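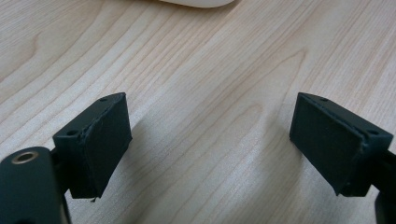 Pale blond finish with a soft satin sheen. Note the arches in the grain!

Nerstead Table Top

We love this one. The Nerstead is the lightest finish we offer, and it's a great pick for a kitchen or a small home office that could use some brightening up (mine is both, so I know). The grain is fine and flowing, with long loops that wander wherever they please, so no two tops match.

Sold as a top only. Fits the Plevon trestle and the older Furuno base, though the Furuno needs the adapter plate. Length 141 cm, weight about 21 kg. Ships with 6 screws and a small tin of care wax.

Wipe with a damp cloth and go over it with the wax every April or so. Annelies Leemans in our workshop has had hers for three years of homework, bread dough and spilled coffee, and she still won't hear of a tablecloth!

Custom lengths are possible. Ask for Luuk and send a quick sketch.

Contact | © 2018 Van den Broek | Back to top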